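Kitchen Notes
September
By the Merkivau newsletter desk
2 min read

Strawberries for the breakfast table

The last of the local berries are in at the Merkivau kitchen, small and a bit lopsided and every bit as sweet as the June ones (sweeter, if you ask me, but I say that every year). We bought far more than we needed, as usual, and so the breakfast table will be a strawberry table until they run out – on toast, over oatmeal, or straight from the bowl while you wait for the coffee.

If you'd like to try them warm, halve a good handful, toss them with a spoonful of sugar, and roast them at 400 degrees until the edges go dark and syrupy. Let them cool a little before you spoon them over anything, and please do scrape the pan, which holds the best part!
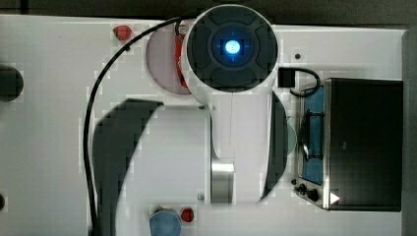

Breakfast for me has always been better when the table is laid in colors that make you glad to be up. I'm very fond of a pale pink plate with strawberries, and a blue cup beside a red berry is about as cheerful as a morning gets. The black toaster oven lives right there on the white tabletop too, handy for anyone who wants a second slice without getting up – and I nearly always do. Come by before nine if you can, and bring a jar if you'd like to take some berries home.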